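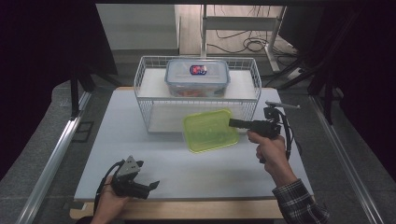

About Nidemeck

Nidemeck is a materials testing laboratory for food-contact plastics. We measure seal integrity, overall migration and dimensional stability for manufacturers and importers of household storage products.

The laboratory opened with one oven and a bench balance. It now occupies two floors at Letov and completed 3,035 test reports last financial year, of which 1,293 were repeat programmes for existing clients.

What we test

Polypropylene, copolyester and silicone parts, as moulded or after ageing. Standard ageing is 10 days at the temperature agreed in the test plan – other periods are quoted separately. Coloured parts are sampled by batch, as pigment loading can vary between mould runs.

How we report

Results are issued as individual values with the mean and the measurement uncertainty. We do not issue pass marks or logos for packaging. Raw data are held in Zarkia, our records system, and can be released to the client on written request.

Offices

Samples are received at Letov only. Accounts and general enquiries are handled by our Tam office, which closes at noon on Fri 24 December.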